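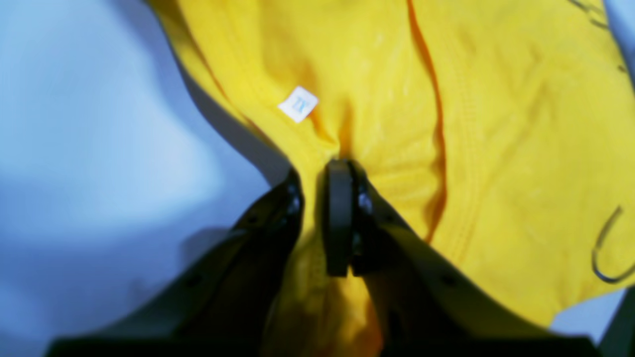
Folding a T-shirt is the first thing most people learn to do with laundry and the last thing they agree on, according to Margaux Hervieu, and the many rival methods in use suggest she has a point.

T-shirt folding

T-shirt folding is the household practice of reducing a short-sleeved knit shirt to a compact, regular shape for storage, display or travel. It is done in homes, laundries, stores and schools, usually straight after drying, and takes anywhere from a couple of seconds to a minute per shirt. Few chores this small have produced such a wonderful variety of techniques!

The garment

The T-shirt gets its name from the shape it makes when laid flat with the sleeves out. Most are made of jersey, a knit fabric that stretches more across the body than along it. Jersey drapes nicely but has a mind of its own on the table: cut edges curl, the hem flips over and shows the inside of the cloth, and a shirt that looked square a moment ago leans to one side as soon as it is picked up. Bright solid colors such as lemon yellow are a pleasure to practice with, as every crease shows up as a soft shadow.

Several parts of the shirt serve as landmarks for the folder. The shoulder seams mark the top corners. The sleeve seams show where the sleeve ends and the body begins. The hem gives a straight line to match against the collar. The label is often the quickest guide of all, and on many shirts a small white size tag tells the folder at a glance which part of the shirt has come up out of the pile. Labels are not always at the neck, though. Some are sewn into a side seam, and plenty of shirts have the size printed straight onto the fabric.

Finding the grip

Before any fold can be made, the shirt has to be picked up, and this is the part that folding guides tend to skip. A shirt pinched in the middle of the body gathers into a narrow pleat and hangs with the hem and sleeves in a bunch. That is fine for moving it from basket to table. For folding, the usual advice is to look for the two shoulders, hold one in each hand, and give the shirt a firm shake downward. Some people prefer to start from the hem, which is how many shirts are hung on a line.

Common methods

Square fold. The shirt is laid face down and smoothed from the center outward. One side is brought in toward the middle with its sleeve turned back, the other side follows, and the hem is brought up to the collar. Turned over, it shows the neckline and any print on the chest. This is the classic store fold.

Half fold. The shirt is folded lengthwise, sleeve on sleeve, then the sleeves are tucked in and the length is halved or folded in thirds. It is quick and forgiving, and it leaves a crease down the front.

Pinch fold. Two points on one side of the shirt are pinched, one at the shoulder and one halfway down. The shoulder hand crosses over to take the hem as well, the arms uncross, and the shirt is shaken out and laid down on its free sleeve. Done well, it looks like a magic trick. It takes a few evenings to get, and then it is hard to stop showing people.

File fold. A long rectangle is folded in thirds until it stands on its edge. Drawers packed this way let every shirt be seen from above, which is a joy with a colorful collection.

Roll. The sides are folded in and the shirt is rolled from the collar down. Travelers love it. A variant turns the hem inside out first to form a cuff, which is then pulled over the finished roll to hold it tight (a great one for gym bags).

Folding boards

A folding board is a hinged panel, often of plastic or cardboard, that flips the sides of the shirt over in a set order. Its great gift is uniformity, with every shirt coming out the same width. Homemade boards are easily cut from a shipping carton and taped at the joints, leaving a small gap so the panels can swing freely.

In the Lurnosley folding evenings, held each December, beginners start on a cardboard board and move to bare hands once they can finish a stack of 19 shirts with the edges lined up. Zoila Salazar's handout for the evenings lists eight folds and recommends learning the square fold first.

Creases and care

Shirts keep their shape best when folded fully dry and soon after they come off the line or out of the dryer. Loose threads at a seam should be snipped and never pulled, as a tug can run along the stitching. Large prints are happiest with a fold beside them instead of through them, and thick prints may stick together if stacked face to face in a warm closet.

See also: Ironing; Clothesline; Jersey (fabric); Sock pairing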